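Terkik Lernzelle – Einrichtungs- und Bedienhandbuch
Kapitel 4: Aufgaben durch Handführung und Fernsteuerung einlernen
Stand: 27. September 2021

4.1 Zweck des Kapitels

Dieses Kapitel beschreibt das Einlernen von Montageaufgaben an geöffneten Rechnergehäusen. Vorausgesetzt wird, dass der Arm nach Kapitel 2 montiert und die Werkzeuglast nach Kapitel 3 hinterlegt ist. Für das Wechseln der Greiferbacken gilt die separate Anleitung des Lieferanten Rathore.

Es stehen zwei Verfahren zur Verfügung:

Handführung: Der Bediener bewegt den Arm direkt am Flansch. Geeignet für Anfahrwege und das Aufnehmen von Teilen aus dem Teilehalter.

Fernsteuerung: Der Bediener bewegt den Arm über das Steuergerät Sunstead. Vorgeschrieben für alle Bewegungen innerhalb des Gehäuses.

4.2 Arbeitsplatz vorbereiten

VORSICHT: Das Gehäuse muss vor Beginn vom Netz getrennt sein. Restspannung im Netzteil beachten. Das Netzteil selbst darf nicht geöffnet werden.

1. Gehäuse mit der offenen Seite nach oben auf den Arbeitstisch legen.
2. Teilehalter links neben das Gehäuse stellen und ausrichten.
3. Festplatte senkrecht in den Halter einsetzen, Prozessor flach in die quadratische Vertiefung legen.
4. Lose Kabel im Gehäuse so verlegen, dass Sockel und Steckplätze von oben zugänglich sind.
5. Prozessorsockel öffnen und Bügel vollständig zurückklappen.
6. Bezugspunkt des Halters mit der Messspitze anfahren und unter „Werkstück > Nullpunkt“ speichern.

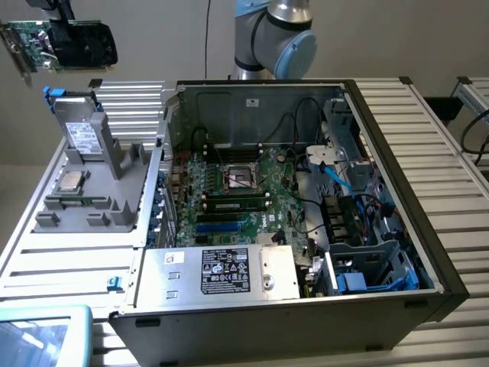 Nach dem Speichern des Nullpunkts darf der Halter nicht mehr verschoben werden. Wird er versetzt, sind die Schritte 2 und 6 zu wiederholen. Bereits aufgezeichnete Demonstrationen bleiben gültig, sofern sie relativ zum Halter gespeichert wurden (Voreinstellung).

4.3 Demonstration mit Handführung aufzeichnen

1. Betriebsart „Führen“ wählen. Die Geschwindigkeit wird automatisch auf 300 mm/s begrenzt.
2. Zustimmtaster drücken und halten.
3. Arm am Flansch fassen und über das aufzunehmende Teil führen. Nicht am Greifer ziehen, da dies die Kraftmessung verfälscht.
4. Aufzeichnung starten und Teil greifen. Erweiterungskarten am oberen Rand fassen, die Kontaktleiste bleibt frei.
5. Teil senkrecht anheben und bis zur Übergabeposition über dem Gehäuse führen.
6. Zustimmtaster loslassen. Die Aufzeichnung wird angehalten, der Greifer bleibt geschlossen.

Hinweis: Pausen von mehr als 15 Sekunden beenden die Aufzeichnung. Der bis dahin erfasste Abschnitt wird als unvollständig markiert und kann unter „Abschnitte“ gelöscht oder fortgesetzt werden.

4.4 Einsetzbewegung mit Fernsteuerung aufzeichnen

1. Betriebsart „Fern“ wählen und den Arbeitsbereich räumen.
2. Skalierung auf Stufe 3 stellen. Höhere Stufen sind im Gehäuse gesperrt.
3. Teil über den Zielsteckplatz fahren und die Ausrichtung in beiden Kameraansichten prüfen.
4. Greiferachse mit der Funktion „Lotrecht“ zur Platine ausrichten.
5. Teil absenken, bis die Kraftanzeige den ersten Kontakt meldet.
6. Einsetzkraft langsam erhöhen. Bei seitlicher Auslenkung abbrechen, Teil anheben und ab Schritt 3 wiederholen.
7. Greifer öffnen, Arm senkrecht aus dem Gehäuse fahren, Aufzeichnung beenden. 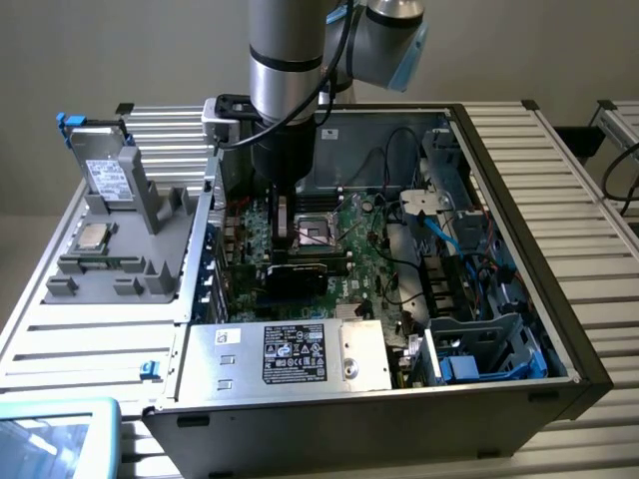 Abb. 4-2: Greifer über der Hauptplatine, Teil aufrecht nahe dem offenen Prozessorsockel

VORSICHT: Im Bereich des offenen Sockels besteht Beschädigungsgefahr für die Kontakte. Seitliche Bewegungen sind nur oberhalb der Gehäusekante zulässig.

4.5 Demonstrationen prüfen und übertragen

Je Teil und Zielposition sind mindestens 4 vollständige Demonstrationen erforderlich. Zwischen den Durchgängen ist die Startposition des Arms leicht zu variieren, die Lage des Gehäuses bleibt unverändert.

1. Aufzeichnungen unter „Sitzung“ öffnen und im Zeitraffer abspielen.
2. Durchgänge mit Kollision, Nachgreifen oder Kraftabbruch verwerfen.
3. Verbleibende Durchgänge markieren und an den Lernrechner Gronport übertragen.
4. Übertragungsprotokoll auf Prüfsummenfehler kontrollieren.

Meldung E-15 („Lastdaten abweichend“): Die hinterlegte Werkzeuglast stimmt nicht mit der gemessenen überein. Greifer leer fahren und Abgleich nach Abschnitt 3.4 durchführen.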